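The Long Wait for Soup

The line outside Aidoo starts forming at four in the afternoon, and by five it has reached the dry cleaner. I joined it in December with a bad attitude and a granola bar. A friend had sworn the groundnut soup was worth two hours of my life. I have heard this about ramen, bagels and one very ordinary taco. 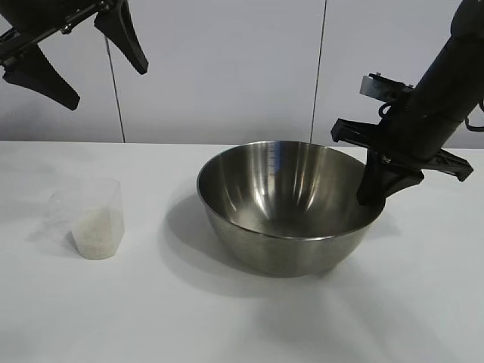
I'm suspicious of any place that won't take reservations with only 70 seats. The owner, Cecilia Agbeko, told me it keeps things fair. Maybe so. It also keeps a crowd on the sidewalk, and a crowd is free advertising.

The menu says the soup comes from a recipe tested 400 times. I asked who kept score and got a smile.
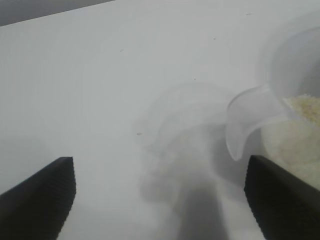

Stelios Stefanou

So, the soup. It's good. The broth has real heat and the chicken falls apart the way it should. The rice balls were gummy at one end, and the plantains needed another minute in the oil. My neighbor at the counter, Noboru Oda, was on his second visit and called it the best meal in town. He had also waited in the cold, and I'd want to believe that too.

I would go back at lunch, when they open the side room and you can walk right in. Order the soup and skip the plantains.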